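# Minutes: Abrasives and Surface Finishing Product Meeting, Meswood

January 9, 2022

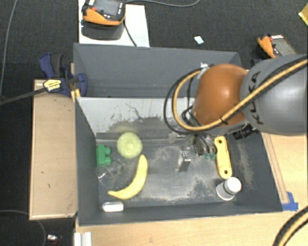 **1. Flap disc range**

The Korko flap disc line was reviewed against the current stock list. The 6 mm shank mounted wheels are to stay in the catalog unchanged. Zirconia discs in 40 and 60 grit continue to sell. The 120 grit is slow and will be made to order once present stock is gone. It was noted that grit and maximum speed are printed too small on the backing plate. Lettering should be legible at arm's length, as with the dark "KUKA" running down the gray arm link. Korko to be asked for a revised print layout. The disc color will not change.

**2. Rerholm fiber backing**

Three complaints received about edge cracking on fiber discs. All three came from one lot, stored near a loading door over the winter. Fiber backing curls and turns brittle when it dries out. Storage instructions on the carton currently read "keep dry," and this was agreed to be misleading. New wording: "Store flat, 40 to 65 percent humidity, away from heaters and outside doors." Remaining cartons from the lot, 257 in total, are on hold. Return or scrap to be settled with Rerholm.

**3. Nonwoven wheels**

Test results for the medium and fine grades were tabled. On 304 stainless sheet the fine grade gave an even satin finish but loaded quickly when used without compound. The medium grade ran cooler and left a visible directional grain. Both grades go into the catalog. The coarse grade is deferred until August. Test sheets to be kept with the lot records.

**4. Minimum order**

Minimum order for nonstandard arbor sizes was discussed. Kruger quotes 300 pieces per size. Present demand does not support this for the 19 mm bore. Proposal to supply the standard bore with a reducing bushing was accepted, subject to a runout check at full rated speed. Bushings to be steel. Plastic was rejected.

**5. Catalog corrections**

- Page 14: rpm and surface speed columns are transposed.
- Page 22: cup wheel drawing shows the wrong thread.
- Back cover: old Meswood fax number to be removed.

**6. Actions**

- Label layout request to Korko: Purchasing
- Carton wording and held lot: Quality
- Bushing drawing and runout check: Engineering
- Catalog corrections: Sales Office

**7. Any other business**

Safety data sheets for the polishing compounds are out of date in the counter binder. Current copies to be printed and the old ones destroyed.

Minutes of the previous meeting were accepted without change.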